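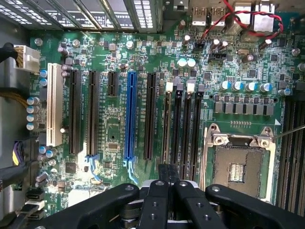 Kwabena Agbenyega 님 메일:

> 다들 안녕하세요. 2라인 해체 작업에 로봇 팔이 들어온 뒤로 제 하루가 어떻게 바뀌었는지 적어 봅니다.
> 예전에는 케이스 열고, 메모리 빼고, 카드 빼고, 보드 들어내는 것까지 한 사람이 했습니다. 지금은 팔이 보드 위에서 일하고 저는 옆에 서서 팔이 포기한 것만 받습니다. 지난달 제 자리로 넘어온 게 324대입니다. 나사가 뭉개졌거나 걸쇠가 부러졌거나 누가 접착제를 발라 놓은 것들이요.
> 쉬운 건 기계가 하고 어려운 것만 사람한테 온다는 얘기인데, 목표 수량은 쉬운 것 섞여 있던 시절 그대로입니다. 저만 이상하다고 느끼나요?

이상한 거 맞습니다. 저도 3라인에서 똑같이 느끼고 있어서 길게 답장합니다. 야간조 끝나고 쓰는 거라 맞춤법은 봐주세요.

처음 Zasberg 쪽에서 설명회 왔을 때 자료 첫 장에 "단순 반복 업무로부터의 해방"이라고 적혀 있었죠. 저는 그 단순 반복이 꽤 마음에 들던 사람입니다. 깨끗한 사무용 본체가 줄줄이 들어오는 날은 라디오 들으면서 메모리 걸쇠 양쪽 젖히고 쑥쑥 뽑는 맛이 있었거든요. 그게 쉬는 시간이었어요. 휴게실은 자판기 고장 난 뒤로 안 가니까요. 지금은 하루 종일 남이 못 푼 문제만 풉니다. 해방된 건 맞는데 어디로 해방됐는지는 설명회 자료에 없더군요.

수량 얘기부터 할게요. 3라인 목표는 한 조에 198대입니다. 여기에 팔이 처리한 것, 사람이 처리한 것이 한꺼번에 들어갑니다. 그런데 팔이 멈추면 복구하는 시간은 어디에도 안 잡힙니다. 제가 8월에 직접 적어 봤는데 하룻밤에 17번 멈춘 날이 있었습니다. 화면에는 매번 "작업자 확인 필요"라고만 뜹니다. 확인했습니다. 작업자는 필요했습니다. 그 시간은 시스템에서 "유휴"로 분류됩니다. 제 인사 기록에도 그렇게 들어가는지 Dankwa 반장한테 물어봤더니 좋은 질문이라고 하고 그냥 갔습니다.

두 번째는 CPU 소켓입니다. 이건 우리 쪽에서 제일 시끄러운 문제예요. 소켓 접점은 조금만 눌려도 보드 값이 고철 값이 되잖아요. 사람이 할 때는 접점 불량이 나면 누가 했는지 다 알았고, 잔소리 한 번 듣고 끝났습니다. 지금은 검수에서 불량이 나오면 팔이 했는지, 팔이 포기한 걸 받은 사람이 했는지, 원래 들어올 때부터 그랬는지 알 길이 없습니다. 그러면 대개 이름표 달고 있는 쪽으로 갑니다. 팔에는 이름표가 없어요. 저희 조에서는 한때 '김 대리'라고 써서 붙여 놨는데 안전 점검 때 떼라고 해서 뗐습니다.

저는 요즘 넘겨받을 때 보드 상태를 먼저 적습니다. 소켓 뚜껑이 열려 있는지 닫혀 있는지, 슬롯 걸쇠가 어디까지 젖혀졌는지, 전원선이 아직 꽂혀 있는지. 양식은 제가 그냥 종이에 줄 그어서 만든 겁니다. 한 대에 10초쯤이면 좋겠는데 그보다 더 걸립니다. 그래도 이걸 쓴 뒤로는 검수에서 전화가 왔을 때 할 말이 생겼습니다. 2라인도 원하시면 복사해 드릴게요.

공정하게 좋은 점도 쓰겠습니다. 손목이요. 저는 겨울마다 보호대를 찼는데 올해는 서랍에 있습니다. 케이스 안쪽 철판에 손등 긁히는 것도 많이 줄었고요. 그리고 신입들이 팔 옆에서 일을 배우면 느리다고 눈치 볼 일이 적습니다. 팔이 훨씬 느린 날도 있으니까요. 케이블 뭉치 앞에서 망설이는 걸 보고 있으면 저 입사 첫 주 생각도 납니다.

다만 그 신입들이 뭘 배우느냐가 걱정입니다. 쉬운 걸 수백 대 해 봐야 손끝에 감이 생기고, 그 감으로 어려운 걸 하는 건데, 지금은 첫날부터 걸쇠 부러진 보드를 받습니다. 지난번에 들어온 친구는 멀쩡한 보드에서 메모리를 뽑아 본 적이 거의 없다고 합니다. 교육 기간에는 쉬운 물량 일부를 사람 자리로 돌려 달라고 건의했는데, Kesari 프로그램에서 배분 비율을 바꾸려면 본사 승인이 필요하답니다. 본체를 손으로 들어서 옆 작업대로 옮기는 데에는 승인이 필요 없다는 것까지는 확인했습니다. 더 자세히는 안 쓰겠습니다.

그래서 제안인데, 다음 Rokolico 현장 회의 때 안건을 같이 냈으면 합니다.

1. 목표 수량에서 팔이 처리한 것과 사람이 받은 것을 따로 셀 것
2. 복구 시간을 "유휴" 말고 다른 이름으로 잡을 것 (이름은 뭐든 좋습니다)
3. 넘겨받을 때 상태 기록을 정식 양식으로 할 것
4. 교육 기간 물량

2번만 통과돼도 저는 회식 가겠습니다. Kwabena 님, 324대 중에 접착제 발린 게 몇 대였는지 혹시 적어 두셨으면 알려 주세요. 우리 쪽에도 같은 납품처 물건이 오는 것 같은데, 누군지 모르지만 메모리까지 붙여 놓은 걸 보면 참 꼼꼼한 분입니다.

그리고 3라인 공구함에서 긴 핀셋 가져가신 분, 회신 안 하셔도 되니까 제자리에만 놔 주세요.

3라인 야간조 드림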